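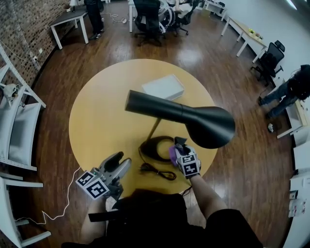

Desk lamp on the yellow table, cord in a loose coil beside it.

I started at Sosemgate packing returns by hand. A lamp came back, you checked the cord and the shade, you put it in its box, you put the box on the cart. I did that for four years. Since October I do the same thing with a gripper in each hand, and the recordings go to train the arms that are supposed to do it later.

People ask me if that feels strange. Some days it does. Most days I'm thinking about the cord.

Cords are the hard part of the job. When I packed with my fingers I never gave them any thought. I would loop the cord, tuck the plug under, and be done before I knew I'd started. With the grippers you have two stiff fingers on each side and you can't feel whether you've got the cord or only brushed it. You have to look. My first week I dropped the plug end over and over, and Séverine Marty, who had been on the grippers longer than me, told me to pinch closer to the lamp and let the rest hang. That helped. She also told me to stop holding my breath, and I'm still working on that one.

The pay is a little better than packing. The hours are the same, but we get a break every 49 minutes, which somebody worked out before I came over. On the packing line we had one long break and one short one. I like the new way for my wrists. I don't like it for talking to people, because the breaks don't line up with anyone else's and I end up eating a sandwich by the door with whoever is out there.

What we make is called a take. One take is one item, from the start position until it's where it should be. A good day for me is 28 takes on the lamps, and more on anything without a cord. The best I ever did on the packing line was 311 items in a shift, so on paper I've gotten a lot slower. It took me a while to stop minding that. For years the number on the board was how I knew if I'd had a good day. Now a slow take with no drops is worth more than two fast ones I have to throw out.

The arms themselves run on software called Vimolo. Nithin Kartha looks after it for our site. In the spring he showed a few of us an arm doing a box of mugs, and it did fine with the mugs. Then it tried a lamp and pushed it slowly across the table for a minute until he shut it off. He wrote something down and asked us how we would have picked it up. All of us had a different answer. I think that was the first time in that building that anyone above a shift lead asked me how I do a thing.

I don't want to make it sound better than it is. There were more packers when I started than there are now. Nobody was let go outright, but when people left they weren't replaced, and two who had been there a long time were moved to the Setarell warehouse, which is a longer drive. One of them quit over it. She was better with cords than I'll ever be, and none of how she did it is in the recordings. I brought that up at a meeting. They said it was a fair point and the meeting went on.

My brother-in-law says I'm teaching a machine to take my job. Maybe so. It was going to be somebody's hands they used, and I'd like to be in the room when they decide what happens next. We've been told there will be jobs watching the arms and fixing what they get wrong, and I've put my name down for that. I asked for it in writing and got an email, so that's what I have.

Small things I've learned, for anyone starting this kind of work:

Wear shoes you can stand in all day. That hasn't changed.

Get your table height right before the first take, because you lean more than you think.

Set the plug down before you let go of the coil.

If a take is going badly, finish it anyway and mark it. Nithin says the bad ones are useful too, as long as they're marked.

Next month we're supposed to move from lamps to extension cords. Séverine has already asked for a transfer to mugs.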